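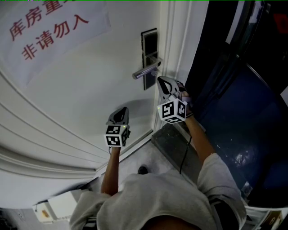 Porta branca com aviso em chinês e fechadura de maçaneta prateada. Foto: arquivo

Morkano recolhe fechaduras de porta interior após queixas de maçanetas presas
2023-01-21

A fabricante de ferragens Morkano iniciou a recolha de um lote de fechaduras para portas interiores vendidas em Portugal sob a linha Iswood, depois de receber queixas de clientes que ficaram com a maçaneta bloqueada. A medida abrange 3.000 unidades, distribuídas por lojas de bricolage e por armazenistas de material de construção.

Segundo o comunicado da empresa, o defeito está na mola de retorno do trinco. Com o uso, a peça pode perder tensão e deixar o trinco encravado na chapa-testa, o que impede a abertura da porta pelos dois lados. A Morkano diz ter registado 14 reclamações e afirma que não houve feridos. Em 2 dos casos foi preciso chamar os bombeiros para abrir a porta.

O lote em causa tem o número 472 gravado na testa da fechadura, a chapa metálica estreita que fica visível no canto da porta quando esta se abre. O número aparece por baixo do parafuso inferior. Fechaduras da mesma linha com outra numeração não estão incluídas na recolha e podem continuar a ser usadas normalmente, de acordo com a empresa.

Os modelos afetados foram vendidos nos acabamentos preto, níquel e latão, tanto em conjunto com espelho e puxador como em separado. Uma parte foi instalada de origem em portas da marca Marchal, fornecidas sobretudo a obras de remodelação de escritórios e de pequenos armazéns. A Marchal confirmou que está a contactar diretamente as empresas de instalação e que assume a deslocação de um técnico quando a porta tiver sido montada pelos seus serviços.

Quem tiver comprado a fechadura numa loja pode devolvê-la no ponto de venda, com ou sem talão, e escolher entre o reembolso e a substituição por um modelo equivalente. As peças de substituição chegam às lojas em fevereiro. Até lá, a Morkano aconselha os clientes a não fechar por completo as portas de divisões sem outra saída, como casas de banho interiores, despensas e arrecadações, e a retirar o trinco caso haja crianças ou pessoas com mobilidade reduzida em casa.

Para desmontar a fechadura basta uma chave de fendas e uma chave sextavada. Retira-se primeiro o puxador, depois o espelho, e por fim os dois parafusos da testa. A empresa pede que não se tente reparar a mola nem lubrificar o mecanismo com óleo — a lubrificação pode disfarçar a falha durante alguns dias, mas não a resolve.

A recolha não abrange as fechaduras de alta segurança nem os cilindros da marca. Também ficam de fora as barras antipânico da gama Kavach, que usam um mecanismo diferente e são fabricadas noutra unidade. Os responsáveis por edifícios abertos ao público que tenham dúvidas sobre o modelo instalado podem enviar uma fotografia da testa da fechadura pelo formulário disponível na página da empresa. O prazo de resposta anunciado é de dois dias úteis.

No caso dos condomínios, o pedido pode ser feito pela administração em nome de todas as frações, desde que indique o número de portas e a morada. As portas das zonas comuns, como salas de contadores e arrecadações coletivas, seguem o mesmo procedimento. Os inquilinos podem pedir a troca diretamente, mas a Morkano recomenda que avisem o senhorio antes de retirar a peça.

A produção da linha Iswood está suspensa e será retomada com um novo fornecedor de molas. A empresa não revelou o nome do fornecedor anterior nem o custo da operação. As unidades devolvidas serão desmontadas e o metal encaminhado para reciclagem.

A troca é gratuita e não tem data limite. Os clientes que já tenham substituído a fechadura por iniciativa própria podem pedir o reembolso do valor da peça original, mediante entrega da fechadura retirada ou de uma fotografia em que se leia o número do lote.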